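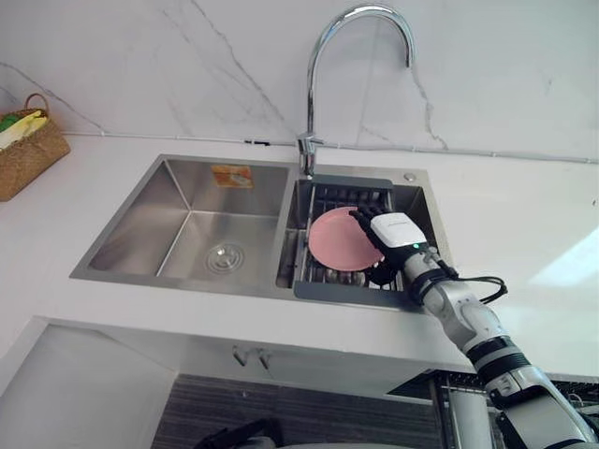

Benjamín asked why our planner, Hudeo, does not close the hand before the arm has stopped. We answered that early closing made the grasp check fail in 17 of 33 simulated runs.

The wrist view goes to a second process. It drops old messages when the queue is full.

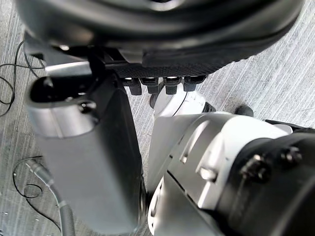

Could the delay come from the queue and not from the network, Barrientos wrote on our draft. We logged 1,003 messages and will test this next.

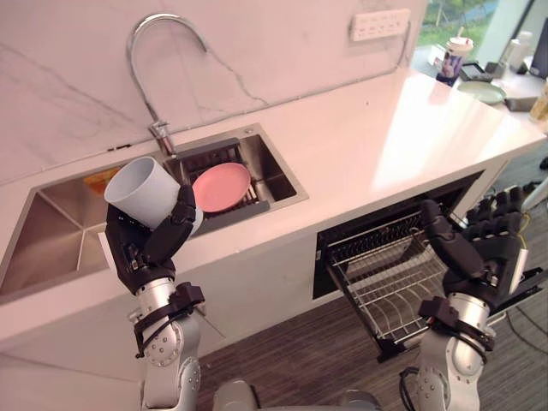
Skulach, January. The two arms now share one clock.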